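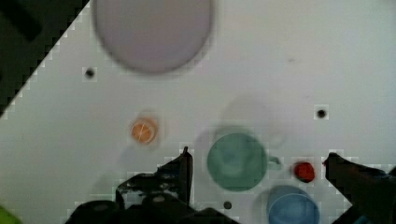
*Green cup, blue cup, white table.*

I want to say a few words in favor of cups that don't match. My sister-in-law thinks this is a phase. I've been at it since we moved to Rustholm, so it's a pretty long phase!

For years I owned a set. Every cup was the same cream color, bought in one go from Poment, and I was so proud of them (I even kept the box). Then people came over, everybody put their coffee down on the same table, and within 9 minutes we were all sniffing at rims trying to figure out whose was whose. You don't get that with a teal-green cup and a light blue one. Green is mine. Blue is yours. Done!

And color just looks good on a white table, I'll fight anyone on this. I used to think a white top needed white dishes, all very calm and grown-up, and what I got was a kitchen that felt like a dentist's office. Put one green cup on it and the whole room perks up. A bit of orange or a spot of red does it too, even something tiny.

People tell me a matching set is easier to replace. Is it? When I broke 2 of my cream ones, Poment had dropped the line, and the closest thing in the Skoltow catalog was a different cream, and let me tell you, two creams side by side look way worse than green next to blue. With odd cups you break one, you're sad for a bit, you go pick out another color.

I'm up to 6 now and I could stop, but there's a yellow one in the window at Hajji that I keep walking past, and my birthday's in July.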